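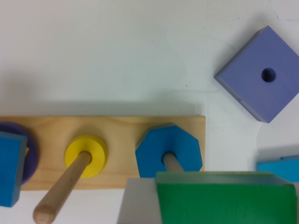 규칙은 원래 한 장이었다. 지금은 아홉 장이다. 내가 쓴 건 그중 32번 항목부터인데, 앞부분을 쓴 사람은 벌써 회사를 옮겼고 나는 그 사람의 문체까지 물려받았다. "단, 작업자의 판단에 따라 그러하지 아니할 수 있다." 이런 문장이 일곱 군데나 있다. 법대를 나왔나 싶었는데 기계과라고 한다.

우리 팀 원격조작 작업 규칙 얘기다. 도형 블록을 나무 기둥에 끼우는, 유아용품 코너에서 흔히 보는 그 과제. 조카는 네 살에 졸업했고 나는 월급을 받으며 하고 있다.

9월에 규칙을 갈아엎게 된 건 Nhi Ông 씨 때문이다. Jultton 쪽에서 넘어온 분인데, 첫 주에 문서를 다 읽고는 질문을 하나 했다. "성공이 뭐예요?" 철학 질문인 줄 알고 잠깐 긴장했다. 그런데 문서를 뒤져 보니 정말로 없었다. 장갑 보관법은 반 페이지나 되는데 언제 성공이라고 적는지는 한 줄도 없었다. 그동안 누구는 블록이 기둥에 걸치기만 해도 성공, 누구는 판에 딱 붙어야 성공으로 적고 있었다. 성공률이 사람마다 달랐던 이유가 실력이 아니라 양심이었던 셈이다.

그래서 새로 정한 것들을 적어 둔다. 남의 팀에 도움이 될지는 모르겠고, 일단 내가 자꾸 까먹는다.

성공은 블록 구멍에 기둥이 들어가고, 그리퍼가 완전히 놓은 뒤에도 블록이 그대로 있는 상태다. 물고 있는 동안은 아무리 예쁘게 들어가 있어도 성공이 아니다. 이 조항 하나로 내 지난달 성적이 꽤 초라해졌다.

시작 배치는 매번 바꾼다. 사각형은 비스듬히 놓아도 되고, 겹쳐 놓아도 된다. 예전에는 다들 블록을 판 옆에 반듯하게 줄 세워 놓고 시작했다. 정리정돈을 잘하는 사람일수록 데이터가 쓸모없어지는 희한한 직장이었다.

실수한 회차는 지우지 않는다. 떨어뜨리면 떨어뜨린 대로, 다시 집으면 다시 집은 대로 저장하고 메모란에 한 줄 쓴다. "아쉬움" 같은 말은 금지. 무엇을, 어디서 놓쳤는지 쓴다. (금지 조항이 생긴 이유는 내 메모 열두 개가 전부 "아쉬움"이었기 때문이다.)

손목 카메라 렌즈는 세션 시작 전에 닦는다. 소매로 닦지 않는다. 이건 예전 문서에도 있었는데, 그 밑에 역시나 "단, 작업자의 판단에 따라"가 붙어 있었다. 삭제했다.

비상정지 버튼은 앉은 자리에서 손이 닿아야 한다. 버튼 위에 커피를 올려놓지 않는다. 상식이라고 안 적었더니 올려놓는 사람이 있었다. 컵받침으로 딱 좋은 크기인 건 나도 인정한다.

논쟁이 제일 길었던 건 끼우는 순서였다. 나는 순서를 고정하자고 했고 Nhi 씨는 자유롭게 두자고 했다. 결국 회차마다 지시문에 순서를 적고, 지시가 없으면 마음대로 하는 걸로 정리했다. 회의록에는 "합의"라고 되어 있지만 읽어 보면 내가 졌다. 대신 색 이름은 내 뜻대로 통일했다. 하늘색과 파란색을 따로 부르고, 보라색은 연하든 진하든 그냥 보라색. 라벤더라고 쓰는 사람이 있어서 한 번은 검색이 안 됐다.

다 쓰고 나니 네 장이 됐다. 아홉 장에서 네 장이면 훌륭하다고 생각하는데, 어제 누가 부록을 만들자는 메일을 보냈다. 아직 답장은 안 했다.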